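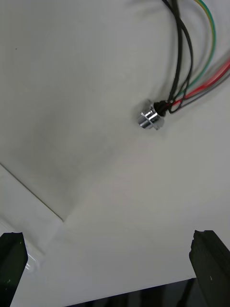 Dirk Strobel swears that most cable faults he gets called out for are in the last inch before the plug, and he would like people to check there before they order a new cable. The steps below follow his order of work, with a few changes of my own.

January 18, 2022
By Annelore Lammers

How to Find a Break in a Cable

You need a multimeter with a continuity setting, a pencil and some masking tape. Unplug the cable at both ends and, if it feeds anything with a battery, disconnect that too.

1. Touch the two probes together. The meter should beep. If it doesn't, replace the battery before going on.

2. Put one probe on a pin at the first end and the other on the matching pin at the far end. Write down the result. Do this for every pin, even if you find a bad one early.

3. Test each pin against its neighbors. A beep here usually means a short — unless the wiring diagram shows those two pins joined on purpose.

4. Repeat step 2 while bending the cable gently near each plug. Go slowly. A cracked conductor may only open for a moment, and some meters are too slow to catch it.

5. Mark the spot with tape where the beep drops out.

If the fault is close to the plug, cut the cable 4 inches back from your mark and refit the connector. Make sure the boot goes on the cable before you solder. I forgot this twice last October.

If the break is somewhere in the middle, I replace the whole length. A splice is fine on a bench but not on anything that moves or gets walked on.

Test every pin again when you finish, then label both ends.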